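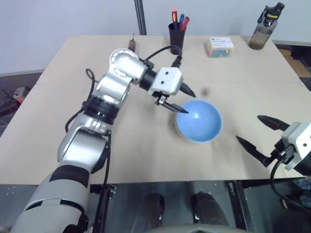
Marks on the rim of a blue bowl – keep using it or not?

Posted by Rosaura Bedoya in Kitchen & Table

Hello all, I hope somebody can settle something for me before December, when I have my whole family over and every bowl in the house gets called into service.

I have a set of round bowls in different colors that I bought years ago at a closing-down sale (the sticker said Zukau, and I have never seen the name since). The blue one is the bowl everybody reaches for. It has been cereal, popcorn, cut-up melon and the place where pens and keys end up when I clear the table in a hurry. I was wiping it the other evening and saw that the rim has gotten marked up. There is a small dark nick, a pale scuffed spot not far from it, and then a little raised thing like a bubble farther along. The inside is still shiny and smooth as far as I can tell by running my thumb around it.

The smaller green one sits next to it on the shelf and I haven't noticed anything on that one, though I will admit I haven't gone looking very hard.
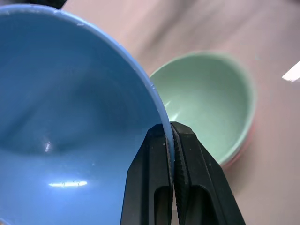
The rim of the blue bowl, with the little green one behind.

What I would like to know is whether those marks matter. I don't know what the bowls are made of – my sister is sure it's melamine, my neighbor says enamel, and there is nothing stamped on the bottom. I have been running them through the dishwasher on the top rack the whole time. I also wonder if there is a way to smooth a rim like that, or if I would only make it worse. I paid 3 dollars for it, so the money isn't the trouble. I am just fond of it!

Senan Quinlan
Hi Rosaura, what a nice thing to be fond of. I have a shelf of old bowls myself and I go over them once a year, so let me tell you how I do it and you can see if any of it helps.

First, find out what it is. Tap it with a fingernail. Enamel is glass on steel, so it rings a bit and feels cold, and a fridge magnet will stick to it. Melamine gives you a dull click and the magnet falls off. Glazed pottery is heavier than either one and usually has a ring of bare clay underneath where it stood in the kiln.

If the magnet sticks, look at the dark nick in good daylight. Dark in a nick on enamel can mean the steel underneath is showing. I would stop eating out of that one, as the edge of a chip can keep flaking and the flakes are sharp. It makes a lovely pen and key bowl, and you seem to be halfway there already.

If it's melamine, a nick on the outside of the rim worries me a lot less than scratches or dullness on the inside, where the food sits. Yours sounds good there. Keep it out of the microwave and don't pour anything boiling into it. A bubble is the one thing I'd watch. Press it gently with a fingernail, and if it gives or lifts, retire the bowl from food.

For pottery, drag a cotton ball slowly around the rim. Wherever it catches fibers there is an open edge, and an open edge can hold on to food and keep chipping.

As for smoothing, I wouldn't. I once took 80 grit paper to a bowl of my mother's because it was what I had in the drawer, and I took off far more than I meant to. Even fine paper goes through the shine and leaves a rough band that stains. The pale scuff may only be something rubbed off from another dish, though, and a paste of baking soda and water on a soft cloth will sometimes lift that. Rub lightly and rinse it well.

I'd also wash it by hand from now on, or at least give it room so it doesn't knock against the others. Do write back and say what the magnet did.

Phelan
just toss it, bowls are cheap. mine are all from the dollar store and i don't look at the rims

Rosaura Bedoya
Thank you, Senan! The magnet did not stick and it makes exactly the dull click you describe, so my sister gets to be right, and she will be unbearable. The bubble feels hard and doesn't move. I tried the baking soda and the pale spot is a little fainter, I think, or I have talked myself into it. I'm keeping it for popcorn and washing it in the sink. Phelan, I couldn't possibly.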